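Sorting a mixed tub of bricks before a big build – how do you do it?
Posted by brickdust_moll in Building & Collecting, November
19 replies

brickdust_moll
Right, I've finally got the Carnormont lighthouse out of the cupboard and I could not be happier! 2154 pieces, and my plan is to build it with my son over the dark evenings. The snag is that he got to the box before me and tipped every bag into one tub. So it's all one big heap now, tiny clips in with the long plates, and I need to sort it before we start. Colour or shape? I've got a stack of takeaway tubs and a lot of patience.

tallstack
Shape, every time. You can pick a red plate out of a pile of plates in a second, but finding one grey clip in a pile of grey everything will have you in tears by step 14. I did the Carnormont windmill by colour and never again.

Pennywhistle_K
Can't agree with tallstack, sorry! Kids find colour much easier. My daughter is six and she can sort a whole tub by colour while I cook tea, and she loves it. Ask her to sort by shape and she's off after five minutes.

tallstack
Fair enough if the sorting is the fun part. I was thinking of the building. Two greys that look the same under a lamp are no joke.

oldplastbyfan
Do both. Big pieces by colour, anything smaller than your thumbnail by shape. I learned on old Plastby sets, where everything came loose in the box with no numbered bags at all, and you got quick at it. Lovely sets, those. The clutch was so stiff you needed a butter knife to get them apart, and I've still got the fire station up on a shelf.

brickdust_moll
Ooh, both is clever. And I'd love to see that fire station!

Rummage
Don't sort at all? Spread it on a bedsheet and hunt. My lad and I did the Tully paddle steamer that way and it was the best week of the holidays, both of us on our knees shouting when we found something. When you're done for the night you pick up the corners and tie it in a bundle.

tallstack
A bedsheet. With over two thousand pieces. You're braver than me.

Rummage
It was a big bedsheet :)

Pennywhistle_K
Has anybody tried the Lastow trays, the ones that stack and have a lid over each layer? I've been given a set and I'm really pleased so far, but I've only put wheels and windows in them.

oldplastbyfan
I have four. The lids are good and tight, but the dividers slide if you tip the tray, so carry them flat. For small stuff I still like an egg box.

brickdust_moll
Update! We did oldplastbyfan's way and it took 90 minutes with the radio on. He did the colours and I did the fiddly bits at the kitchen table. We've started on the base already – the rocks are gorgeous, all sloped and stepped, and there's a little rowing boat tucked in behind them that you'd never spot from the front. One white arch seems to be missing, so I've been down the back of the sofa with a torch.

Pennywhistle_K
So glad! Check the hoover before you empty it. Ours had a whole door in it.

tallstack
All right, I'll admit the mixed way sounds good. Are you putting the light in the top, or leaving it as it comes?

brickdust_moll
Putting the light in, definitely! The lamp room lifts off in one piece so the wire should drop straight down the middle. I'll do the tower first and come back to tell you how he gets on with the stairs.

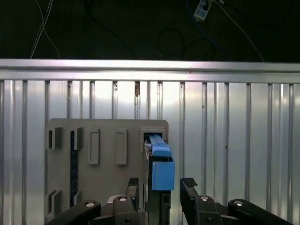
42 comments in this section today · Shared 14 times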